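June, evening

I write this down tonight while I still have it in order in my head. The fault came back today, and this time I was at the station when it happened.

The morning was normal. We had the nut task, the same as all this month: pick the hexagonal nut from the tray, carry it to the fixture, start it on the thread. The arm on my station runs with the Prorow controller, and after the last update I did not fully trust it. I had asked for 200 cycles at slow speed before we go back to normal speed. My colleagues found this too careful. I did it anyway and the 200 cycles passed without one drop, so at 11:30 I put the speed back up.

A little after two in the afternoon the gripper let a nut fall between the tray and the fixture. This alone is nothing, it happens. But the controller did not see that the gripper was empty. It continued to the fixture with closed fingers and pushed down where the nut should be. The force limit must stop the arm in this case. It did not stop. It pushed until the fixture moved sideways on its plate, and then I hit the red button with my palm. I think between the first contact and my palm there were 3 seconds, and for me they were very long.

No person was hurt. My left hand was on the table, on the correct side of the yellow line, and I am glad now that I am strict with this line. Last winter I was laughed at for the tape.

I was shaking a little, so I first drank a glass of water and only then opened the log. The log is the part which worries me. The force value is written there, and it goes over the limit quite clearly, but the stop event is missing. So the sensor felt it and the message went nowhere. At the same moment there is a line from the Lurnasis module, the one that watches the finger width, saying "holding". Holding what? The nut was on the floor. I had to go on my knees with the flashlight to find it.

For the rest of the afternoon I did not let the arm run. I locked it, I put the paper tag on the switch with my initials, and we worked by hand with the gloves and the hand-held gripper.

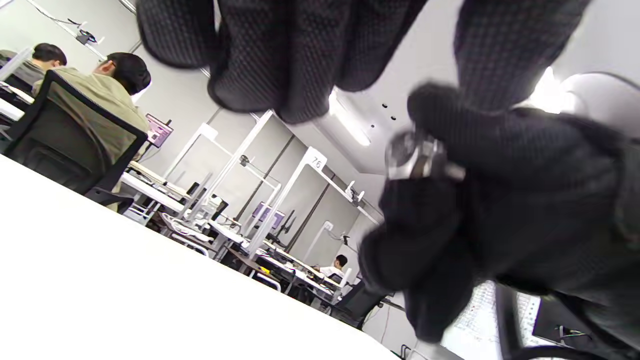
The nut between finger and thumb, with the stations behind.

By hand you learn things that the log does not tell. The flat sides are very smooth, and if you take the nut by two corners in place of two flats, it feels secure for a moment and then it turns and is gone. I tried this many times on purpose. I believe the gripper did the same: it closed on the corners, measured a width that looks good, reported "holding", and lost the nut as soon as the arm accelerated. At slow speed there is not enough acceleration to throw it, so my 200 cycles showed nothing. I should have thought of this myself, and I am annoyed.

But this explains only the drop. The missing stop is another matter, and a more serious one. I wrote to Bouzid, where the force sensor comes from, and attached the log. They answered the same hour, which surprised me, and asked if the sensor cable shares a connector with the camera. It does, since the rebuild. They want me to separate the 2 lines and to test again with nothing in the fixture but a block of foam. I find the foam a good idea. I don't want to pay for another fixture, the one from Vuvunov was already 400 and now it has a scratch across the plate.

There was some discussion before we went home. One opinion was to lower the speed and continue, because the deadline is near. I said no, and perhaps I said it too loud. An arm that does not stop is not slower or faster, it is out of use until we know why. In my own language I would have found a more polite form for this. In English I have only the direct one. In the end the tag stayed on the switch, and I took the key with me – it is on the kitchen table now, beside the bread.

For tomorrow: separate the cables. Check if the stop message is lost on the wire or in the controller. Foam test, slow and then normal speed, with one person only at the button and nobody else near. Ask for a second limit on finger width, so that corners and flats are not the same "holding". Clean the nuts, some of them feel a little oily to me.

My wrist hurts from the button. I hit it harder than necessary, I suppose. I will put something cold on it and go to bed.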